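Household Robot Program: Frequently Asked Questions

Last updated 3 March 2023

What is the Clarenow program?

Clarenow is a study of everyday chores carried out by robots in furnished rooms. It is run by Prastum at the Requena test apartment. The program asks which chores a general-purpose machine can do today without a person stepping in, and which it cannot.

Can a robot tidy my living room yet?

Not to the standard most households expect. Single tasks, such as lifting one item or wiping a clear table, are often completed. A full room, with many items in no fixed order, still requires supervision.

Why does the program give so much attention to soft items?

A cup keeps its shape when it is gripped. Cushions, towels and cleaning pads do not. They sag and turn, and loose threads may catch in the fingers. Fringed items are among the hardest on our list. Work of this kind is carried out next to an ordinary gray armchair, with a houseplant nearby and a cable on the floor.
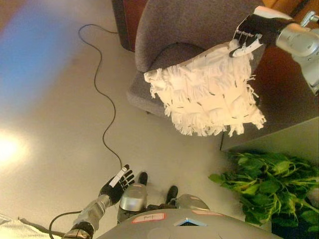
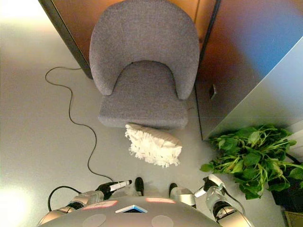

How many attempts have been recorded?

The program has logged roughly 4,000 attempts across 132 household items. Failed attempts are kept in the record and are counted in all published results.

How long does a chore take?

Most chores take a robot several times longer than they take a person. A trial is stopped after 6 minutes if the task has not been finished.

Are the same methods used on the shop floor?

In part. Our partner Jindalach applies them to packing and sorting at four work sites. Parts on a shop floor usually arrive in known positions, and for this reason results there are more consistent than in the home.

Can I buy one of these robots?

No. The program does not sell or lease equipment and does not recommend products.

May the public visit Requena?

Group visits will resume in April. Requests must be made in writing by a school, employer or community organization. Visitors under 16 must be accompanied by an adult.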